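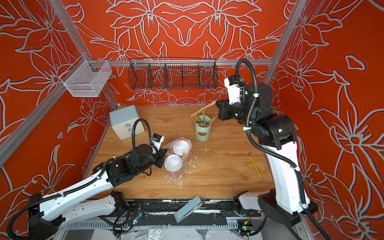
Chapter 6

Reading the Room: Signature Dishes, Slow Service, and the Trouble with "Atmosphere"

Restaurant people like to talk about atmosphere. Ask an owner why the place is full and you will hear about the mood, the music, the feel of the room. Ask the same owner why the place down the block closed and you will hear that it lacked atmosphere. The word explains success and failure equally well, and a word that does that should make a student of hospitality suspicious.

This chapter looks at the menu and the way it is served. We will spend less time on the room itself than most textbooks do. That is a choice, and some instructors will disagree with it. The case for it is simple enough. Claims about decor are very hard to test, and the trade press repeats them as though they had been tested many times. Claims about menus can be checked against sales slips, plate waste, and the clock in the kitchen. They are often wrong too, but at least we can find out.

6.1 The signature dish

Start with an idea that almost every new owner brings to the table: the restaurant must have a signature dish. The thinking goes that guests come for one famous plate, tell their friends, and return for it. Consultants charge good money to help owners invent one.

Consider Gatora, a neighborhood restaurant with 106 seats that serves lunch and dinner. Its owners built the whole launch around a slow-braised short rib. It went on the sign, the website, and the cover of the menu. When they finally pulled the sales records, they learned that for every 100 main courses sold at dinner, 11 were short rib. The roast chicken, which had no story and one line on the second page, outsold it every week. The short rib also tied up an oven from early morning.

Did the short rib bring people in who then ordered chicken? The owners said so. It might be true. But notice what kind of claim it is. No sales figure could ever count against it. If the dish sells, it is a success, and if it fails to sell, it is still a success because it "draws." Keep this pattern in mind, as you will meet it again in the sections on wine lists and on tableside service.

A fair test would be dull and cheap. Take the dish off the front of the menu for one season, leave everything else alone, and watch the number of covers. Few owners are willing to do it. They have told the story of the dish too often, and they would rather keep it.

6.2 Long menus and short menus

The current fashion favors short menus. A short menu is said to signal confidence, reduce waste, and speed up ordering. Twenty years ago the fashion was for long ones, which were said to signal generosity and give every member of a family something to eat. Both sets of arguments were made with the same certainty.

Waste does tend to fall when a kitchen stocks fewer perishable items. That part is arithmetic, and we will work through it in section 6.5. Whether guests order faster is less clear. At Preltau, a bistro that cut its list in half, servers reported that tables asked more questions than before. People who used to find a familiar dish and close the menu now wanted to know what could be changed, left out, or swapped. The kitchen saved on spoiled vegetables and spent part of the savings on special requests.

One bistro proves very little. It is included as a reminder to ask where the saving goes after it has been announced.

6.3 What guests say and what guests do

Comment cards deserve a section of their own, mostly as a warning. Suppose a café hands out 1000 cards over the course of November and gets 100 back. The manager reads them and concludes that guests want more salads. What the manager has learned is that some of the people who fill out cards write the word "salad." The other 900 guests had opinions as well, and many of them ordered the grilled cheese.

Simanjuntak, a family-run noodle house, added three salads after a survey of this kind. They looked good on the page. Two were gone by spring. The owners blamed the dressing.

None of this means you should ignore your guests. Watch the plates that come back to the dish pit. Stand near the door at seven on a Friday and listen to what people say while they wait. Compare what was praised with what was paid for, and when the two disagree, give more weight to what was paid for.

6.4 A note on the cases

The cases in this chapter return in the exercises. A fourth, Oscombe, is a hotel dining room that serves breakfast to guests who mostly did not choose it, and it raises a different question: how do you judge a menu when the customer has nowhere else to go? Before reading on, write down what you would measure there, and what result would persuade you that you were wrong. Keep the page. You will need it for section 6.7.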